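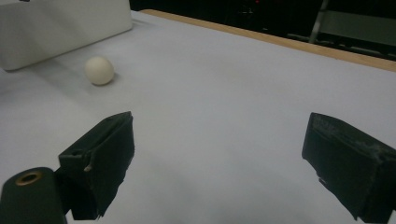

Sorting night update – 2019-04-30

Quick one, hall closes soon and I still have to lock up. The ball sort for the Mamstead summer fair is on track. Over 600 balls in so far, most from the Priltley drop-off, the rest from Stavell. Keep them coming. Any small light ball is fine, no golf balls please, they crack the chute.

Cracked ones go in the trash. Dented ones – keep, we can use them for the little kids' toss.

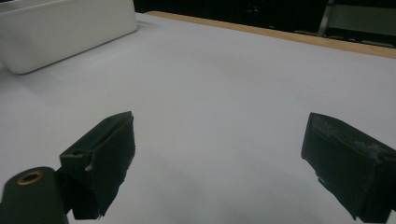

Bins. We need more, and we need them to match. Last June it was shoe boxes and grocery bags and half of it split on the way to the car. Something like the white one on the sorting table is just right, smooth walls, rounded corners, nothing to snag on. Check the back of your garage. Lids would be nice but not a must. Put your name on the bottom in marker or you wont get it back.

Table space is first come. Please leave the Conneely end clear for the raffle people, they had a rough time last month.

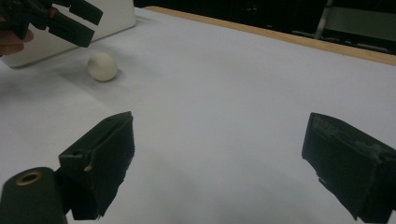

Also we are short on tape, the wide kind, and labels. 3 rolls would get us through. Drop them in the tray by the coat hooks, not the kitchen, things vanish in the kitchen. 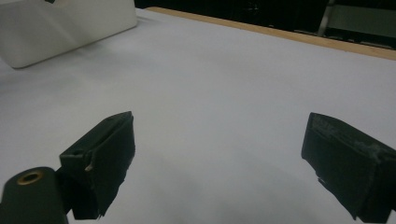
Wipe down when your done. Damp cloth only, no spray, it leaves streaks and then the labels won't stick. White tops show everything. Go easy on that tan wood strip along the edge too, I don't want it soaked. Cloths are under the sink, rinse and hang them after.

Next sort is first week of June, same room. Bring a bin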